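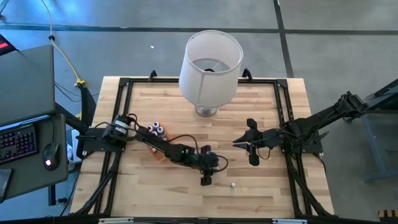

Section 3: Clamping down the arms and running your first tray

Okay, bench time! If you followed Section 2 you've got both Mikholm arms out of their foam and the rails bolted together. I've set up a lot of these kits by now, and this is the part I like best.

You'll need the hex key from the Geltden hardware bag, the two end clamps, and a solid wooden bench. Mine is butcher block. Lempi Keskinen runs hers on an old door and gets away with it, but her arms wobble when they're stretched out, so I'd stick with something heavy.

1. Slide one base plate onto the left pair of rails and the other onto the right pair. The arms should face each other across the wood.

2. Snug the plate bolts by hand first, then go around again with the key. Don't crank on them. The rail slots are softer than they look (ask me how I know).

3. Fit the diagonal braces at the front, one per side.

Note: The braces are handed. If yours won't line up, swap them before you reach for a hammer.

4. Leave a loop in every cable where it passes a joint. Pull it tight and the arm will find the end of it on the very first big swing!

5. Turn on the power and wait 40 seconds. A small green light comes on at the forearm when the arm is ready.

CAUTION: Keep your hands, sleeves and coffee off the bench while the arms are homing. They move faster than you'd expect, and they start without a beep.

6. Open the Ginting app, pick Two Arms, and jog each gripper toward the middle of the bench. Stop while there's still a hand's width between them. The app calls this the meeting point, and everything else gets measured from it.

7. Put your tray within easy reach of one arm and load it with small containers. Start with light, empty ones. Keep anything over 600 grams off the bench for now.

8. Set grip force to 38 and press Run Once. Watch the whole pass with a finger on Stop.

Note: If a container slips, bump the force up a notch and try again. Clear plastic gives the grippers more trouble than white does, at least in my shop, so I save the clear ones for later.

Tall stuff on the bench is fine — lamps, boxes, whatever — as long as you tell the app about it. Go to Keep Out, draw a shape bigger than the thing, and save. Lauri Toivonen skipped this one December and was shopping for a new vase by dinner.

CAUTION: Keep Out shapes don't follow objects around. Move the thing, redraw the shape.

9. Happy with the pass? Press Save Routine and give it a name you'll recognize next month. "Test" is a bad name. I have eleven of them.

Gripper tips and how to swap them are in Section 4.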